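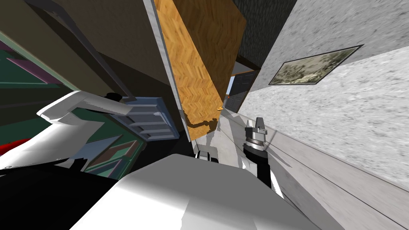 Oltmanns wrote:

> Before the board is asked to approve anything for November, could the
> equipment group explain why the simulation licences are to be paid for
> ahead of the arms themselves? Our department has waited two years for
> hardware, and I should not like to see the money spent on software alone.

Thank you for raising this on the list. The equipment group has considered the order of purchase at length, and I set out its position below so that all departments may comment.

The Piltier budget line provides for 4 simulation seats and one two-armed mobile unit. The seats can be ordered at once. The unit cannot, as Kotometti quotes a delivery time of 9 months from receipt of a signed order, and its price depends on the choice of gripper.

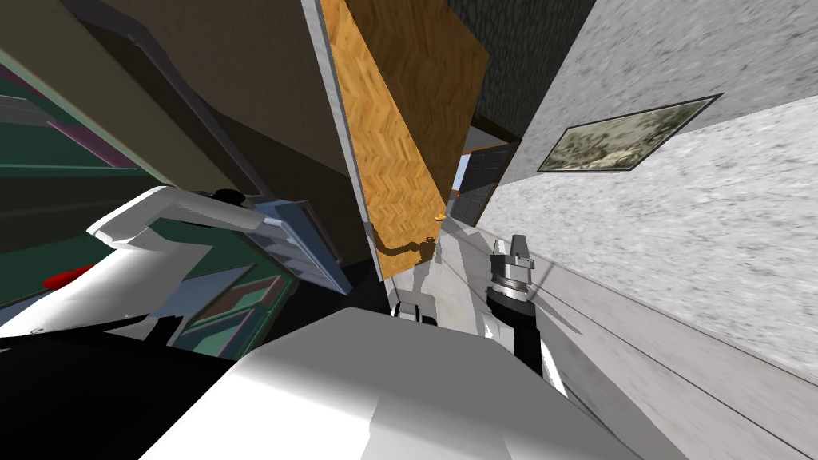

That choice is the main reason for the proposed order. A gripper changed after delivery is charged as a separate item, with a further visit from the supplier's engineer, and neither cost is covered by the present allocation. We would prefer to settle the matter on household tasks in simulation — cupboards, shelves, doors and small items — and to sign for the hardware with a fixed specification.

The group therefore proposes that each department submit the tasks it expects to run in the first year. We ask for 1,000 simulated trials of each before a gripper is named in the order.

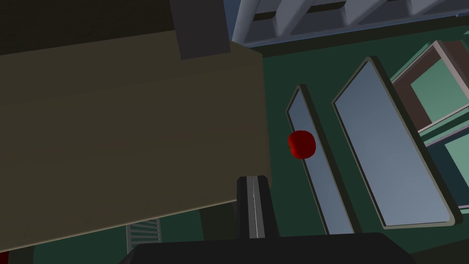

Results should be returned on the Sukel form, including runs that were abandoned. Departments without a seat of their own may book time on ours. Floor space, charging and insurance will be dealt with in a separate paper, and the figures for maintenance remain provisional until Kotometti has confirmed what its second-year cover includes.

Objections to the order of purchase should be sent to this list and not to the group's private address.

For the equipment group,
Piltier project office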